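Gate valve

A gate valve is a valve that opens by lifting a flat or wedge-shaped piece of metal (the gate) straight up out of the way of the water. Turn the wheel one way and the gate climbs, turn it the other way and it drops back down into its seat. I've been keeping this little plumbing encyclopedia going out of my house in Warnano for years and the gate valve page gets more mail than any other, so I've rewritten it from the top.

How it works

The wheel turns a threaded stem, and the stem moves the gate. It takes a lot of turns. On the old main shutoff in my basement it's 10 full turns from open to closed, and my wrist knows every one of them! A ball valve does the same job in a quarter turn, but it stops the flow fast, and in a long run of pipe that can set off a nasty bang (see Water hammer).

Rising and non-rising stems

With a rising stem you can tell from across the room whether the valve is open, since the stem sticks up when it is. The non-rising kind keeps the stem at the same height the whole time, so it fits in tight spots, and most of the small household ones I come across are built this way.

What it's good for

Fully open or fully closed, and please leave it at that. If you park the gate halfway to slow the water down, the flow rattles it and wears the edges, and after that it may never seal properly again. For throttling you want a globe valve, which has its own page.

Materials and sizes

Small ones are usually brass or bronze, big ones cast iron or steel. The waterworks over in Droruvik has them on 6 inch lines, with wheels you need both arms for.
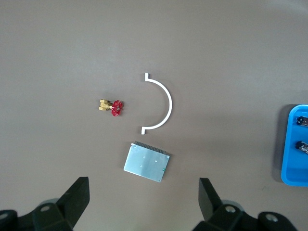 Reinaldo Mendonça wrote in to say that I'm too hard on half-open valves, and that the one feeding his garden line at Akel has sat partway shut since April without a drip. Fair enough, though I'd like to hear how it closes next winter.

Looking after one

Work it closed and open again twice a year. Valves that never move tend to seize, and then you find out on the night you need them. If there's a weep around the stem, snug up the packing nut a little at a time (an eighth of a turn, then look again). And when you've opened it all the way, back it off a touch so it doesn't stick there.

See also: Ball valve, Globe valve, Packing, Water hammer

Page last changed 28/08/2026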